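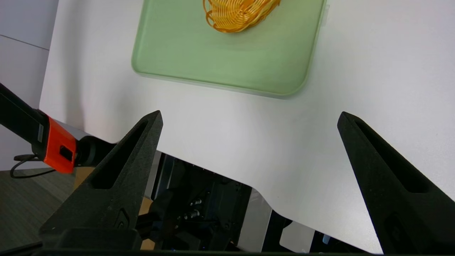
Pale green tray on the white table

Sellotent Keyed Cash and Key Box – Small

I've been selling these little lockable boxes for a while now, and the small Sellotent is the one I end up recommending most, mainly to people who walk in wanting a big safe and then tell me they only need to keep a spare car key and a couple of passports out of sight. You don't need a big safe for that! You need a steel box with a decent lock, bolted to something that isn't going anywhere.

So, what do you get? The box itself, 2 keys, four bolts with washers, and a foam liner for the bottom so your stuff doesn't rattle every time somebody shuts the closet door. Inside there's a row of hooks along the back wall for keys. I keep my own shed and trailer keys on them, plus one that I've had since my last house and can't identify (it's not for sale).

The lock is a cam lock made by Nernau. I like Nernau locks because I can get parts for them, and I can key several boxes alike if you ask me before I ship. That's a popular one with landlords – one key in the pocket, a box in every unit. If you want yours keyed alike, put it in the order notes and tell me how many boxes. Please don't email me after the order has gone out, I can't do it from here once the box is at your place.

A word on where to put it. I'd pick a closet shelf or the inside of a deep cabinet, down low, and bolt it through the floor of the shelf into something solid. Drywall on its own won't hold it. The holes are already drilled in the base and the back, so you can go either way. I did mine with a cordless drill and a socket wrench and most of the time went on moving shoes.

Things people ask me:

Is it fireproof? No. It's a steel box with no fire lining at all. If you need fire protection look at the Prodstead range instead, they're heavier and they cost more, but they're built for it.

Can I leave it outside? I wouldn't. The finish is fine for a garage, but rain will get into the lock sooner or later.

What if I lose both keys? Write down the key number as soon as you open the package. It's stamped on the keys and it is NOT on the box. With the number I can cut you a new one for a small charge. Without it we're talking about drilling the lock out and fitting a new one, and you'll be annoyed with both of us.

Does it come in other colors? Gray or black. I had a white one but it scuffed so easily that I stopped ordering it.

Size and weight
Width: 32 cm
Depth: 28 cm
Bolts: 4, supplied
Keys: 2, supplied
Colors: gray, black

Black is out of stock right now and I'm expecting more in February. Gray ships right away. If you're ordering for an office or a rental and want more than a handful, get in touch first and I'll work out the shipping for you – it's usually cheaper than what the cart tells you.

Page updated December 9, 2020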